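December, 4 pm. Clothes folding, denim batch. 291 kept out of the 400 Roya wants. Gaëtan says his thumbs have filed a complaint. 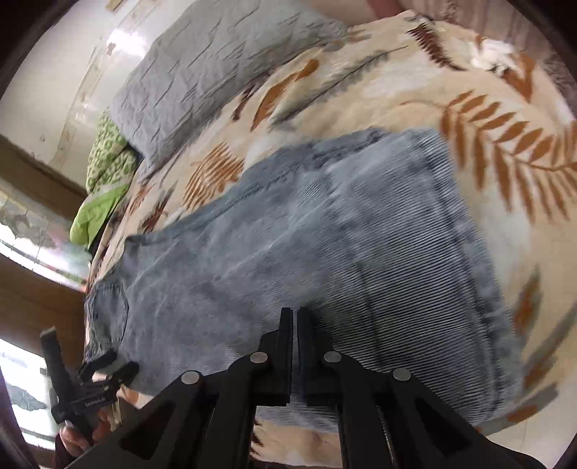 Labels are the slow part. I had "shirt, flat" as one class, and denim has made a fool of it. With the garment lying diagonally and the upper edge wrinkled and slightly folded, do we call that flat? Tahmineh says yes, I say "flat-ish", and the label tool has no such button.

To do: add a "partly folded" class, relabel from take 3, buy Gaëtan a coffee.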